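我们组的坐标系搬家记

上个月我终于把手持夹爪的位姿估计从旧代码里拆出来了。旧代码是前面的人留下的，叫 Vurkulcombe，名字很长，文件更长，一个文件里同时做读图、去畸变、跟踪和写盘。我来这个组以后一直怕改它。中文不是我的母语，代码里的中文注释我要读两遍，所以改得更慢，请各位读者原谅我写得啰嗦。

新的程序我叫它 Pristum。它只做一件事：输入鱼眼图像和惯性数据，输出每一时刻夹爪在桌面坐标系里的位姿。去畸变不再提前做，特征点直接在原图上提取，然后用鱼眼模型投到单位球面上。以前的做法是先把图拉直，边缘的像素被拉得很模糊，而我们的很多好特征偏偏在边缘，比如书架的格子和隔板的白边。拉直以后等于自己把它们扔了。

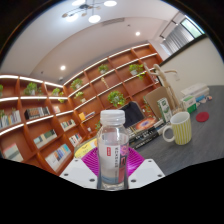 拿水瓶的那一组数据，后面的书架在鱼眼里弯得很厉害。

弯的直线对人眼不舒服，对投影模型没有关系。我用同一段数据跑了两个版本，共3000帧。旧版本在中间丢了六次跟踪，新版本丢了三次。这个结果不算漂亮，可是丢的三次都在同一种情况下，这样我就知道应该往哪里查。

查的过程比较笨。我把丢跟踪前后的图都导出来，星期三下午一张一张看。我先怀疑曝光，因为窗户那边很亮。后来又怀疑时间戳，花了一个晚上重新对齐相机和惯性单元，对齐以后数字好看了一点点，丢的地方还是丢。

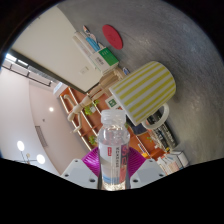 重力方向的初始化是我最后才想到的问题。Pristum 在重新定位的时候会假设相机大致是正的，这个假设是我从旧代码里抄来的，抄的时候没有多想。可是人拿着夹爪，手腕会转，画面就跟着斜。像这样整个桌面都歪到右上方，条纹杯子看起来是躺着的，木头人也斜着伸过来，程序如果还按“上面就是天花板”去匹配，当然找不到对应点。现在我改成先从惯性数据取重力方向，把球面上的特征转正，再去地图里查。改动的代码不到一页，但是我为了写这一页，把四元数的乘法顺序又弄错了两回。左乘和右乘我每次都要在纸上画。

改完再跑，重新定位的成功率到了98%。剩下的2%我看过，主要是瓶子离镜头很近，把后面的东西挡住了。瓶子和夹爪是跟着相机一起动的，它们身上的特征点在图像里几乎不走，优化器就以为相机没有动。所以我加了一个掩膜，夹爪的部分用固定的形状，瓶子的部分用一个小的分割网络，每次夹紧以后更新一次。透明的瓶子很难分，它的边缘是背景的颜色，标签倒是容易。目前我的办法是先找标签，再按瓶子的轮廓模板向上下扩展。

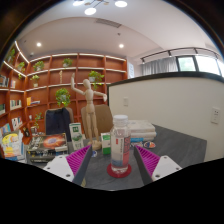 瓶子在红杯垫上，标签是分割网络最先找到的部分。

另外有一件小事，也许对别人有用。桌面坐标系的原点以前是手动点的，每个人点的都不一样，后来合并数据的时候非常痛苦。现在我让程序拟合桌面的平面，再用圆形杯垫的中心做原点。圆在鱼眼图里不是准确的椭圆，所以不要在原图上直接拟合椭圆，要先把边缘点投到球面，再和桌面求交，在平面上拟合圆。我第一次偷懒用了图像库里现成的函数，原点偏了，我还以为是标定的问题，又重新标定了一遍相机。

回放工具还是用 Sjöberg，它打开大文件比较慢，但是可以同时看轨迹和原图，我暂时没有找到更好的。夹爪开合的宽度现在由 Devik 的接口读出来，时间戳和图像已经统一。下一步想把地图的保存格式换掉，现在每次启动都要重新建图，等的时间足够我去泡一杯茶。掩膜的代码还很乱，等我整理好注释（两种语言都写）再放出来。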